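Helumance suture kit, pre-use safety check with comments
Site: Gollton, bench 2. June 2024
Checked by: Terence Kettle

- [x] **Emergency stop, both sides.** Cuts power to the arms straight away. Love the big soft-press button!
- [x] **Drape and pad seated.** Pad doesn't slide when pushed by hand.
- [x] **Instrument wrists.** Full bend both ways, no grinding. Very smooth, much nicer than the Corkell set we had in January.
- [x] **Jaw closure.** Closes fully and holds thread without fraying it.
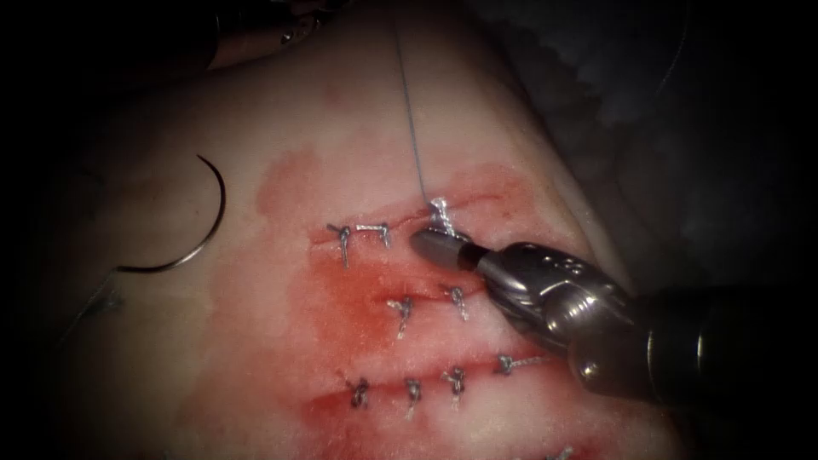 - [ ] **Needle control.** Any needle not in use goes in the magnetic tray before the arms move. The kit manual is vague on this (one line on page 157), so I'd like Haslam to add a proper step.
- [x] **Cable pulleys.** Clean, no loose strands. Tool serial 1404 logged.
- [x] **Thread path.** Keep slack away from the wrist joints. I ran 3 practice passes with no snags, and the motion scaling is a joy once you get used to it.

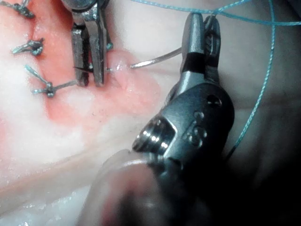 *Thread path check: needle through the tissue surface, driver jaws closed on the thread.*

- [ ] **Spare jaw inserts.** None in the case. Ask Helumance to send a set.
- [x] **Shutdown.** Arms park slowly and stay put with the power off.

Result: fine to use once the two open items are closed. I'd happily run this kit again, and I'd like the longer loan if Haslam can arrange it.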